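Nedar adds kitchen tasks to arm training set

November 10, 2021

Nedar has begun recording kitchen tasks for the second part of its manipulation data set, the group said in a short project note. The first part, finished in January, covered sorting and stacking of plain blocks and held 574 usable episodes.

The new part moves to tabletop drink and snack preparation. It uses a single arm with a two-finger gripper, and the table is marked into a grid with blue tape. Each episode is stored as synchronized video from more than one viewpoint, along with joint positions and gripper state, and is paired with a one-sentence instruction.

"The blocks gave us clean data and a policy that only knew blocks," said Reshma Magagula, who leads the collection work. "Small, light items next to larger ones are a harder case – the grasp has to be right before the arm gets close to the plate."
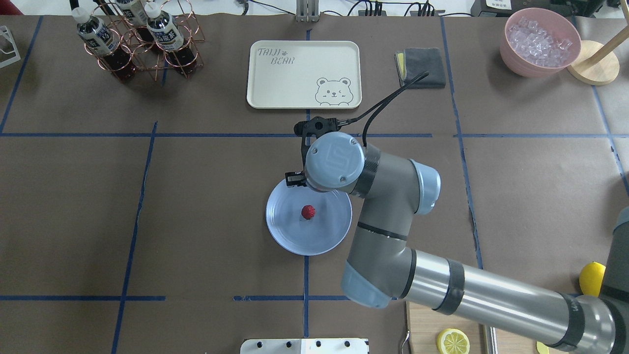
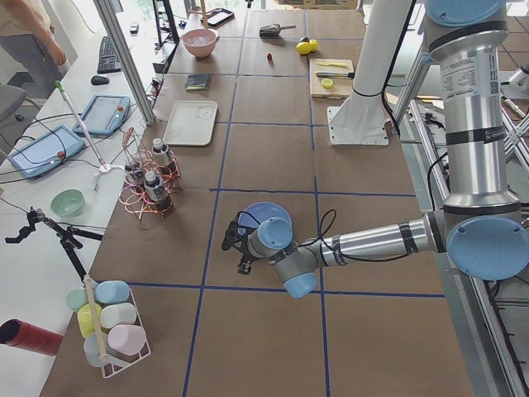 The arm with its gripper just above the round plate, seen in two views of the taped worktable.

Item positions are changed between episodes according to a printed schedule. Operators work in shifts and log each attempt as complete, partial or failed. Failed attempts are kept in a separate folder and are not used in the first training run, although Siyabonga Ndlovu, who maintains the training code, plans to test them later as negative examples.

The current plan calls for 10 tasks with some 70 episodes each. Seven of the tasks have written instructions so far. The other instructions are still being edited for wording – early drafts used different names for the same item, and the language model treated them as separate objects.

A first version of the kitchen set will go to Kemley for a format check before wider release. Nedar has not set a release date.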